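How to clear out a catch-all bin (and keep it clear)

Every place has one. The bin by the door, the tote under the bench, the drawer that won't close. Stuff goes in because nobody has decided on it yet. Mine gets done once a month now, takes 40 minutes, used to eat a whole Saturday morning. Quick version below, I'm short on time.

What you need
A towel or an old sheet. Two boxes. A trash bag. Damp rag. Marker and tape.

Step 1 - Glass first
Before anything else. Look before you reach, don't dig. Cups and glasses come out one at a time, held by the base, and go straight on the towel. Run a finger near the rim but not on it - check for chips with your eyes. Chipped ones get wrapped in newspaper and go in the trash, not the recycling.

Step 2 - Long and hard stuff
Cases, tools, gadgets, anything with weight. These are what break the glasses when they slide. Lift straight up, no dragging. If it has a label, read it now and put it label up so you dont have to pick it up again.

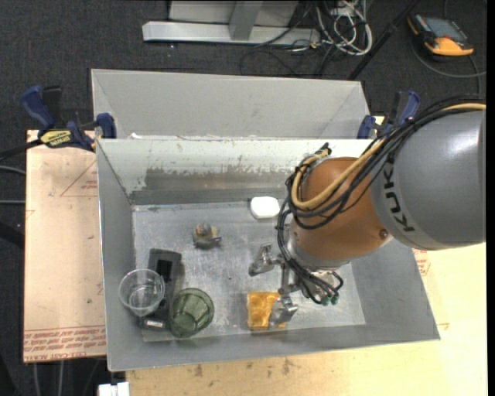
Step 3 - Packets
Flat shiny packets stick to the bottom and get forgotten. Peel them up, check the date, check the seams. Open or leaking, toss it. Good ones stand on edge in a small box, like files. Never stack them flat, you'll lose the bottom one till December.

Step 4 - The mystery bits
Small odd things, no idea what they belong to. Give each one ten seconds. Know what it is? Put it where it lives. Don't know? Into a jar with today's date on tape. If no one has asked for it in 75 days, out it goes. I have only gone back to the jar 2 times.

Step 5 - Wipe
Metal bins are easy, damp rag and then dry it properly, corners too. Plastic ones want a drop of dish soap. Fabric, shake it outside and vaccuum.

Step 6 - Put back less
Heavy things on the bottom, against one side. Packets in their box. Glasses do not go back in at all - they get a shelf. If the bin is more than half full when you finish, go round again, you were too nice.

Keeping it that way
One rule at our place: put one in, take one out. Works most weeks. Tape a list on the side if you share the bin with other people.

Last updated January 27, 2020

Comments

Naledi Lekota
The jar with the date is good. Mine was a shoebox and I never wrote on it so it just became bin number two.

Ognjen Lazarević
75 days seems long. I do a month.

Kelly Amaral
What about batteries? Found a bunch loose at the bottom of ours.
 - Tape the ends and take them to a drop-off, should have put that in. Will add.

Related
Labels that stay on metal
Packing glasses for a short move
Sorting a junk drawer in one evening
What to do with single lids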